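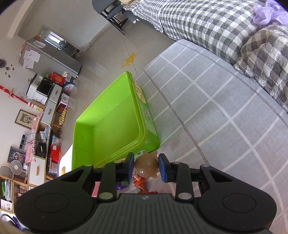 Hedska-Tidy: grasp labels, and what we think they are worth

Maintainer: Florencio Palacios
Last revised: 26 Oct 2026
Status: usable, with the reservations below

Summary

Hedska-Tidy holds 3740 short clips of toys being picked up by hand-held grippers in a home. We built it to check a claim made for the Horesik policy, that wrist-view clips alone are enough to teach tidying into a box. Our answer so far is "partly, and less than the headline number suggests". Please read the section on results before quoting anything from this card.

What is in it

Each clip has a wrist view, finger opening over time, and one label for the object being handled. Objects are toys and small household bits. Some sessions use one gripper, others use two. The two-gripper clips are harder to label, and we trust those labels less.
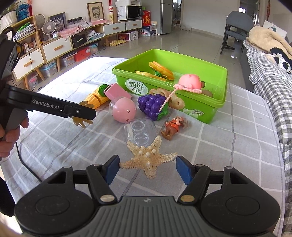 Fig. 1. Open jaws over the starfish, second gripper near the toy corn.

Splits

train: everything not listed below
val: 200 clips
test: 998 clips

The splits were drawn at random by clip. We now think this was a mistake. Clips from one session share a room, a box and most of the toys, so a model can do well on test by knowing the room. A split by session is planned. Until it exists, treat any test score as an upper limit.

Labels 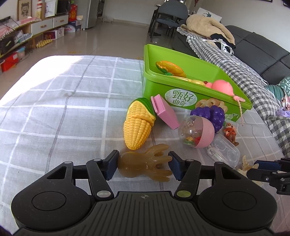

Contact labels are the weakest part of the set. Two annotators marked the moment of first touch and disagreed on 163 test clips, nearly all with soft or see-through objects. The translucent brown octopus is typical: with the dark blue fingers closing on it and the checked sheet behind, the edge of the toy is hard to place, and we would not bet on either annotator. We kept both marks where they differ. Averaging them, as the Goicoechea baseline does, hides the problem.

Results

The Horesik policy beats the Prokisero baseline on our test split. It also beats it when we blank out the lower half of every image, fingers included, which should worry anyone who believes the policy is watching the grasp. Our guess is that it leans on the big green box as a landmark. We have not shown that. The repeat with a different box is still to be run, and we would be glad to be wrong.
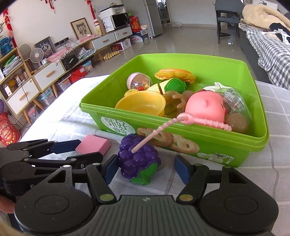
Fig. 2. Fingers spread either side of the toy grapes, green box behind.

Known problems

Finger opening drifts over long sessions. We correct for it with a straight line, and the fit is poor at the end.
Backgrounds are cluttered and repeat from clip to clip.
There is no success label. A clip ending does not mean the toy reached the box.
Files from the February release have the left and right gripper fields swapped. Do not mix them with this one.

Use

Fine for pre-training and for testing labelling tools. We advise against using it to rank policies. If you do so anyway, report the half-blanked score next to the plain one.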